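Bueno, me habéis preguntado varias veces por el planificador de agarres, así que abro hilo (largo, aviso, ya me conocéis). Café en mano y vamos allá 🧵

Lo que más guerra nos ha dado este mes en Bindside han sido las bolsas de papel. Una caja es una maravilla: paredes rectas, se modela con cuatro planos y a otra cosa. Una bolsa abierta tiene un borde que cada vez cae de una manera, y el planificador tiene que meter la pinza por ahí sin llevarse el papel por delante.

Al principio tratábamos el borde como un cilindro rígido. Fekero (nuestro planificador, le tengo mucho cariño aunque me quite el sueño) descartaba casi todo por colisión y se quedaba pensando sin mandar ni una trayectoria. Pobrecito.

La idea buena fue de Ionuț Toma: dos capas de coste. El papel penaliza pero se puede rozar, y la mesa es intocable. Lo probamos en 153 escenas grabadas y bajamos de 9 segundos a 3 por plan. ¡Qué alegría nos dio ver esa gráfica!

Luego vino la percepción, claro. Dentro de la bolsa se mezclan telas arrugadas y papel blanco también arrugado, y el segmentador los juntaba en un solo bulto precioso y completamente inútil. Ahora pesa más el color que la profundidad cuando las normales salen ruidosas.

Me queda pendiente el cable de la muñeca, que en el modelo de colisión sigue siendo una cápsula muy gorda y nos cierra aproximaciones perfectamente válidas. Si alguien ha modelado cables flexibles sin hundir el tiempo de cálculo, que me escriba, de verdad, le leo encantada.

Y con esto os dejo, que toca volver a los registros. Un abrazo a la gente de Ferimville que sigue el hilo desde el principio 💛

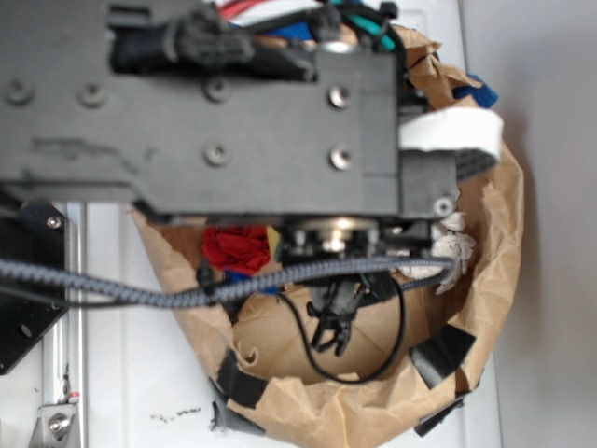 ¿Por qué conviene separar las colisiones en costes blandos y restricciones duras?

Porque así el planificador puede aceptar un roce leve con algo deformable si el camino lo compensa, y sigue rechazando cualquier trayectoria que choque con un obstáculo rígido.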